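Gripper Trials at Sillton: Your Questions Answered

June 2023
By Amparo Marulanda

Since we started comparing fingertips and cameras on our tabletop setup, I've had a lovely pile of letters from people doing the same sort of thing in their own workshops (thank you, all of you!). Many of you ask the same handful of questions, so I've gathered my answers in one place.

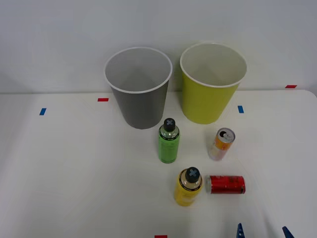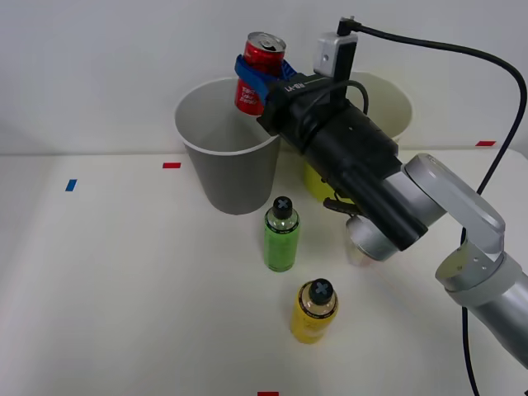

What are you comparing, exactly?

Two sets of fingertips, to begin with. One is the Handotel set, which is fairly firm, and the other comes from Soomro and gives a good deal more when it closes on something. We run both on the same arm, with the same controller settings, and ask them to do the same sorting job with cans, bottles and paper cups. So far we have logged 1,515 grasps, and I'm told by my colleague Gwawr Yorath that I talk about them too much at lunch.

Why drinks containers? Couldn't you use proper test blocks?

We did use blocks, back in February, and everything looked wonderful! Then we moved on to cans and found out how much the blocks had been flattering us. A can is shiny, it rolls, and it may be standing up or lying on its side when the arm goes looking for it. A bottle has a cap and a shoulder, and the fingers have to decide – well, we have to decide for them – how far down to take hold.

Which fingertips are better?

I wish I had a tidy answer for you. On upright cans I can hardly tell them apart. On cans lying down the softer set missed less often, though it was also slower to let go, and that matters when you're lowering something into a paper cup that tips over if you so much as breathe on it. Of our 194 dropped or fumbled grasps, most happened at the moment of release.

Do I need a camera on the wrist as well as a fixed one?

If you can only afford one, I'd start with the fixed view. It's easier to set up, and you'll use it every day just to see what went wrong. The wrist view earns its keep in the last little stretch, when the gripper itself is hiding the cup from everyone else. Do leave plenty of slack in the cable, and move the arm slowly through its whole reach before you trust it.

How do you put things back in the same place each time?

Colored tape on the tabletop. I know, I know, but it works very well and costs next to nothing. We tried the Flasemar positioning mat for 3 weeks and went back to tape, mainly for the glare.

How many runs before I change a setting?

I do 4 short sessions on one setting, then look at the log. Gwawr would like more, and she's probably right.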